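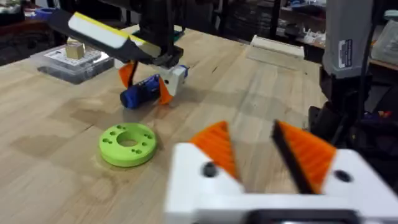 The Brireo two-arm bench at work: blue part in the far gripper, green ring waiting on the table.

Brireo Two-Arm Bench – Demonstration Visits

Home > Benchtop Automation > Two-Arm Systems > See One Working

Price to visit: free
Price of bench: from £4000 a month on hire, purchase on application
Where: Parkon workshop, Montes Yard
When: Fridays, mornings and afternoons
Status: taking bookings

Overview

Anyone can buy a robot from a brochure. The brochure robot lives in a white room, never drops anything and is lit like a perfume bottle. Ours lives on a wooden table with water marks on it, in a workshop where people are trying to get other things done, and you are welcome to come and stand next to it.

The Brireo bench is a pair of small arms that share one work surface. It is meant for short runs of fiddly handling jobs: picking a part up, turning it round, passing it across, putting it where the next thing wants it. These are jobs that take a person four seconds and bore them for the other 28,796 of the working day. The bench takes longer over each one and has yet to complain about the radio.

Parkon supplies the bench, sets it up and runs the Friday demonstrations. A demonstration is the quickest way to find out whether it suits your work, and we would sooner you found out at our table than at yours.

What you will see

The standard demonstration uses the parts we keep on the bench for the purpose. They include a blue cylindrical piece with one rounded end, and a lime-green ring with a big hole in the middle and smaller ones round it. We chose the colours so that people at the back could follow. The shapes we chose for being a nuisance. A cylinder held level wants to tip, and a flat ring gives the fingers very little to get hold of.

You will see the arms pick up, hold, lower and hand over. You will also see them hesitate, sometimes for long enough that a visitor leans in to help. Please don't. The pause is the bench checking where it is, and a human hand arriving in the middle of this gives it a great deal more to check.

The first part of the session runs without commentary. We used to talk all the way through and discovered that everyone was watching the arms and politely nodding at us. So now we let it run, then stop it, then answer the questions, most of which begin "what happens if".

After that it is your turn. Bring a part.

Bring a part

This is the bit of the visit that tells you anything. Put something you really handle on the table and we will try to pick it up in front of you, with no rehearsal. Good choices are:

– the part your people drop most often
– the part that looks easy and isn't
– anything with an awkward edge, a slippery finish or no obvious top

Less good choices, based on experience, are anything still containing its lubricant, anything you need back in one piece by lunchtime, and food. The weight limit for a demonstration part is 2 kg for each arm. If yours is heavier, tell us when you book and we will say no in advance, which saves you carrying it across the yard.

Bring several of the same part if you can. Picking something up once proves very little. Picking up its brothers and sisters, each with its own moulding flash and its own opinion about being square, is much closer to a day's work.

The grippers

Both arms wear the same style of gripper: a white body and two orange fingers, tapered to a point and ribbed across the surface. Visitors compare them to carrots, traffic cones and the beak of something from children's television. We have stopped arguing.

The fingers swap out without removing the arm from the bench. Which set you need depends on what you are lifting, and it is the subject on which customers change their minds most. Our advice is to start with the standard ones, live with them for a week and then ring us. People who order the special fingers first tend to have a drawer of them by spring.

Finger opening, grip force and closing speed are set from the Zerside control panel. There is a separate setting for how gently the fingers let go, which sounds like a luxury until you watch a ring land on its edge and roll off under a cabinet.

The wrist view

A small camera rides at the wrist, and during the demonstration we put its view up on a screen beside the bench. This is the part people photograph. It shows the work from the gripper's side, fingers looming in the foreground, and it explains quite a lot. Once you have seen how much of its own hand the arm has to look past, you become more forgiving about the pauses.

If you hire or buy a bench, the wrist view is available to you in the Zerside software at all times and can be recorded. Most owners use it to find out what went wrong. One uses it to show the grandchildren.

Specification

Arms: two, shared work surface
Payload for each arm: 2 kg
Grippers: two-finger, opening and closing under software control
Fingers: interchangeable, ribbed
Control: Zerside panel, with wrist camera view
Stored jobs: 200
Mounting: to a flat, rigid table that does not wobble (see below)
Power: ordinary wall socket
Noise: quieter than the kettle, louder than the person who was doing the job before
Supplied with: standard fingers, cables, emergency stop, printed manual, second copy of the printed manual for when the first one is borrowed

About the table

The bench needs a table, and we don't sell one. This surprises people who have read as far as the price. Any solid, level surface will do provided it stays put when an arm changes direction sharply. Ours is plain light wood and has had a life. You can learn a lot from a table like that, chiefly that coasters were not in use.

Marks and stains don't bother the arms. Wobble does. Before you book an installation, put a full mug on your table, nudge the table with your hip and look at the mug. If you find yourself reaching for a cloth, you want a different table.

Clutter, within reason, is fine. We leave other things standing on the demonstration bench on purpose: boxes, blocks, bits and pieces that have nothing to do with the job. A system that only works on a bare surface will last until the first morning somebody puts down a tape measure. You should still keep the space between the arms clear, and keep your sandwiches elsewhere altogether.

What it doesn't do well

We are told that product pages shouldn't have this section.

It isn't fast. If you have one job, one shape of part and a hundred thousand of them to do, buy a proper machine made for that job. It will leave ours standing and you will be happier.

It dislikes limp things. Cloth, loose bags and thin cable can all be managed with patience, but the patience will be yours.

It doesn't know what a part is for. It will place a faulty component with exactly the same care as a good one, and look just as pleased with itself.

It needs somebody to keep an eye on it. That person can be doing something else nearby, and should know where the stop button is. We go over this on the day, twice.

How a visit runs

Arrive at Montes Yard and follow the signs for goods in. There are signs for reception too, but they lead to a door that was bricked up some time ago. Sessions begin at 10 am and 2 pm. Please be prompt, as the first run starts on time whether or not there is anyone there to watch it.

Each session takes up to seven visitors. Beyond that the people at the edge see mainly elbows. If you want to bring a larger group, book both sessions and argue among yourselves about who gets the morning.

Wear closed shoes and tie back long hair. Lanyards come off at the door. Glasses are lent to anyone without their own, and they flatter no one.

There is tea. There are biscuits if the morning session was small.

Questions we get on Fridays

Can I drive it myself?
Yes, towards the end. You will be shown how to move one arm by hand and save a position. Two arms at once is a skill that comes later, much like patting your head and rubbing your stomach.

Will it bump into itself?
The Zerside software keeps the arms out of each other's way, and will stop both if it isn't happy. You can see this on request. It is less dramatic than people hope.

How long does it take to learn?
A simple pick-and-place job can be taught in an afternoon. Teaching it well takes a bit longer, and most of that goes on deciding what you meant.

Do you do evenings?
No.

Is the demonstration bench for sale?
It gets asked a lot, and the answer is still no. It knows where everything is and we would have to clean the table.

Can I film it?
Film the bench as much as you like. Please ask before filming other customers' parts, some of which are secret and all of which are described to us as secret.

What if it can't pick up my part?
Then you have had a morning out and a cup of tea, and we will tell you what would need to change. Sometimes it is the fingers, sometimes it is the part. Now and then the kindest answer is a shelf at a better height and a stool.

Booking

Pick a Friday session from the booking form and tell us what you plan to bring, with its rough size and weight. Photographs of the part help. Drawings help more, provided they are of the version you are bringing.

January sessions fill first, when everyone has a new budget and good intentions. To cancel, use the link in your confirmation email, and your place goes to the next person on the list.

Related items

Brireo standard finger set
Brireo finger blanks, undrilled
Zerside panel, wall bracket
Zerside wrist view, extra screen licence
Parkon installation visit, including table inspection (bring your own mug)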